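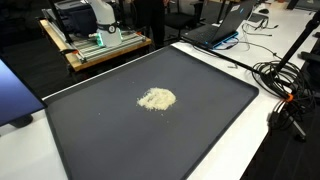
Vol. 7, p. 38

Angle of repose

The angle of repose of a granular material is the steepest slope, measured from the horizontal, at which a heap of the material remains at rest. It is used in the design of hoppers, chutes, storage bins and stockpiles, and in the study of natural slopes such as dunes and scree.

The angle depends on grain shape, size distribution, surface roughness, density and moisture content. Smooth, round grains form low heaps. Angular or rough grains lock together and stand at a higher angle. A small amount of water raises the angle through surface tension between grains, while full saturation lowers it sharply.

Two values are often given. The static angle is the slope at which a resting surface begins to fail. The dynamic angle, usually a few degrees lower, is the slope at which moving grains come to rest.
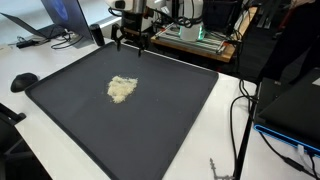

Iltcombe, December 11, 2025

Methods of measurement

In the fixed funnel method, material is poured from a set height onto a level base until the heap reaches the funnel tip, and the angle is calculated from the height and the base radius. In the tilting box method, a filled box is raised at one end until the surface slides. The rotating drum method gives the dynamic angle. Results from different methods are not interchangeable, and the method should be stated with the value.

The Tanguy tables, kept at Iltcombe, list 3,185 measurements made by the fixed funnel method. The Erkix tables cover drum tests only.
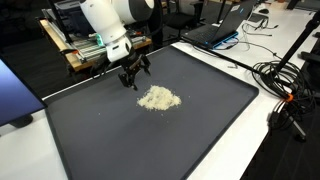 Sources of error

Heap tests are sensitive to pouring height, base friction and sample size. A fall from too great a height flattens the peak and drives material outward. Small samples are a particular problem, as the edge of the heap makes up a large share of its width. A small mound of pale grains on a smooth tray, with a few grains lying loose around it, has no sharp outer boundary, and the base radius must be set by rule. The Plarine rule leaves out any grain not touching the main body of the heap.

See also: Cohesion; Hopper flow; Shear strength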